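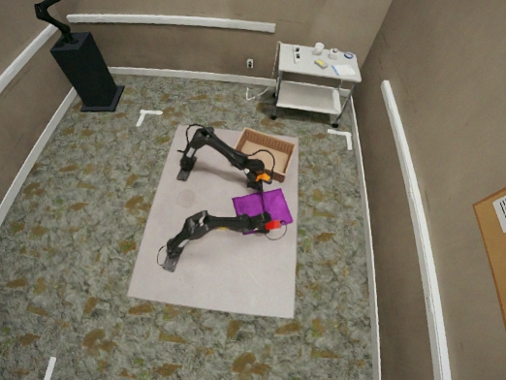
Tibor Kelemen asked whether we could please run the list before every cloth-folding session, even the short ones, and I think he's right, so it goes in the club binder from today.

Raner folding project, pre-run check
March 1, 2021

1. Base plates flat and tight, both arms - OK. Thank you, Elsa!
2. Wrist cables free through the full turn - OK, but watch the loops when the arms come in close to each other.
3. Speed limit set to 13 percent - it was still at 80 from the demo, so do look every single time, my dears.
4. Cloth smoothed out by hand with the arms paused - OK.
5. Basket within reach of the upper arm - OK.
6. Stop button tested - OK on the second press. Sombat will look at the spring before April.

Signed, Yaowalak Paisan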